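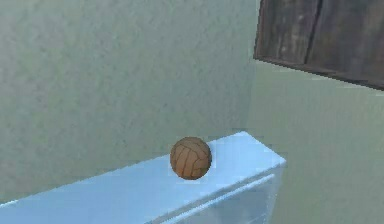 Ball on the blue cabinet, simulated room.

Practice Rooms for Your Home-Built Arm
August, by Hanneke Willems

1. Open Pruvine and load the house, then go and pour yourself a coffee, as it takes about 40 seconds on my old machine.

2. Set the step rate to 300.

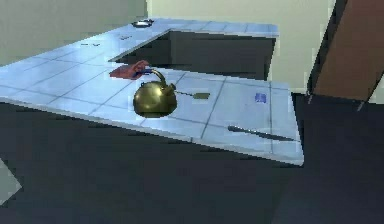

Caution: keep the motor cable unplugged until step 4, please!

3. Walk the view through every room and save each one.

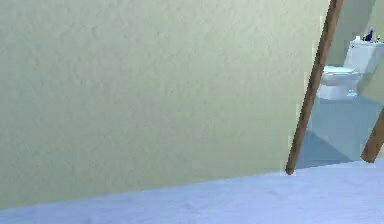

Note: if a save stalls, restart Pruvine and begin again at step 1.

4. Plug in the arm.

Last updated: August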